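Notes for the Namberg talk, 2018-10-01
Color on a small budget: painting a rented house without going nuts

OK, hi everybody. Wait for people to sit down. Water on the left this time, remember Bristley.

So I want to start with my hallway. When I moved into the place on Haltum Street it had a hallway the color of old teeth. Long, narrow, one window at the far end, and the landlord had told me I could paint anything I wanted as long as I painted it back. I went straight out and bought the brightest white in the store, because everybody says white makes a dark space bigger. It did not! It looked like the inside of a fridge with the light off. (Pause, people usually laugh here. If they don't, keep moving.)

What I learned from that hallway is the whole first half of this talk. White paint needs light to bounce around. If there isn't any, it goes gray and sad by three in the afternoon. A dark hallway is going to be a dark hallway, so you might as well pick a dark you like.

I did it over in a deep muddy green. Took me two coats and a weekend in December with all the doors open, which I do not recommend. I loved it so much I was late for things.

Next bit is undertones. Go slow, this is where I lost people last time.

Every neutral is leaning toward something. Tan leans pink, or yellow, or green. Gray leans blue or purple or brown. You can't tell from one chip on its own, you need to hold it next to another one. Get the two volunteers up if there's time, give one the pinkish tan card and the other the yellow tan card, and have them stand apart first and then shoulder to shoulder. You'll hear the room go "ohhh." I love that part.

Then the pairing. A grayed-down blue behind a pinky tan is the one I keep coming back to. The blue is cool and quiet, so the tan gets to be the warm thing in the room, even if you'd have called it boring in the store. My bedroom is more or less this. Slate wall, tan blanket, done.
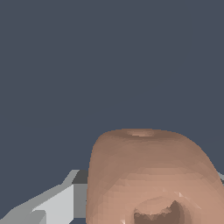
Slate blue with a pinkish-brown tan. Computer render.

Leave that up while I talk about amounts. Most of us split a room half and half, and then we wonder why it looks like a flag. Let one color have most of the space and let the other one be a chair, or a lamp, or the inside of a bookcase. If you're nervous, make the wall the quiet one.

Money slide. I said small budget so I'd better give the number. Whole house, including the ceiling I did twice: 858 dollars. Of that, 111 was brushes, rollers and tape, and I would spend that again tomorrow. Do not buy the cheap roller. I bought the cheap roller. There is still fluff in my bathroom wall and I've stopped telling guests it's a texture.

Sample pots, now. Buy them! I know it feels like wasting money. Paint a big piece of cardboard, not the wall, and leave a white border around it so the old color doesn't mess with your eyes. Then carry it from room to room for 4 days. Look at it at breakfast. Look at it with the lamps on. I carried one up and down the stairs so much that the dog started following it.

Story about the Devadiga kitchen if we're running early. Short version: I was helping out on a kitchen there, we picked a lovely soft gray in the morning, and by dinner it was lilac. Bulbs! We swapped the bulbs for warmer ones and it went back to gray and we never opened the second can. Check your bulbs before you repaint anything.

If running late, skip Devadiga and go straight to prep.

Prep, quickly, because I know you know. Wash the wall. Fill the holes. Sand the filler after it dries, and I mean dries, go do something else. Prime over anything shiny. Write the paint name and the date on a piece of tape and stick it inside a closet door, since future you will be standing in the store trying to remember if it was Harbor something or something Harbor.

Painting it back for the landlord: keep a chip of the original before you cover it up. Cut it from behind a switch plate, size of a postage stamp is plenty (power off first, please).

Questions. Somebody always asks about ceilings. Yes, you can paint the ceiling the same color as the walls. I'd try it in a small room first.

Handouts are on the table by the door. Bring the cards back to the front!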